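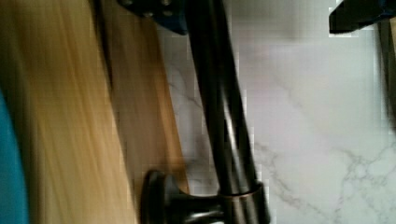
The hard water line

Brevby sits on chalk, and anyone who has lived there for more than a month knows it. Kettles fur up. Shower heads clog from the outside in. Glasses come out of the dishwasher with a bloom on them that no amount of rubbing will shift.

Kyung-tae Shin moved there from a soft water town and thought at first that his boiler was broken. It had started to rumble in the mornings, a low sound like a lorry idling outside. The engineer who came out listened for a few seconds, told him it was scale, and asked how long he had been in the area.

"I said since July," Shin told me. "He said, well, you'll get used to it."

Shin did not want to get used to it. He is a retired chemistry teacher, and he began testing the water in his kitchen every morning at seven, before anyone had run the tap. Over the following two years he wrote down 558 readings in a set of school exercise books. The hardness hardly moved. It dipped a little after wet winters and crept back up by the end of summer, and that was all.

The reason lies under the town. Rain is slightly acidic, having picked up carbon dioxide from the air and then more from the soil. As it sinks through chalk it dissolves some of the rock and carries it along as calcium and bicarbonate. When the water is heated, part of that process runs backwards. The carbon dioxide leaves, and calcium carbonate is left behind on whatever is hottest, usually a heating element.

None of this does people any harm. Calcium is something we need, and plenty of people who grew up with hard water find soft water flat and slippery. Shin's neighbours told him that tea made anywhere else tasted of nothing. He still thinks theirs tastes of plaster, and there is a film on top of it that he skims off with a spoon.

The cost shows up in other ways. Soap will not lather properly until it has used up the calcium, so more of it goes down the drain. A scaled element takes longer to heat the same water. Arnaldo Simões, who has repaired washing machines in the town for most of his working life, keeps a shelf of dead elements in his workshop on Cunha Street. Some are so thickly coated that they look like coral.

"People bring me a machine and say it has got slow," he said. "I show them the shelf."

His own advice is cheap. Descale the kettle with citric acid, bought by the bag. Wash at a lower temperature, as less scale forms in cooler water. Wipe taps dry at night and the white rings never get started. He is doubtful about the magnetic collars that clip round a pipe, and has taken a good many of them off.

A proper softener is another matter. It swaps the calcium for sodium by passing the water over beads of resin, which are then rinsed with brine. Shin was quoted 800 pounds for one, fitted, with the salt on top. The usual arrangement leaves one tap unsoftened for drinking, and in a small kitchen there is not always room under the sink for both the cabinet and the extra pipework.

He decided against it in the end. He has a new kettle with a flat base that he can scrub, and the boiler has been flushed. The exercise books are in a drawer, though he has not quite given up the habit. When I visited he filled a test tube at the sink while we were talking, added the drops, and held it to the window.

"Same as ever," he said, and put the kettle on.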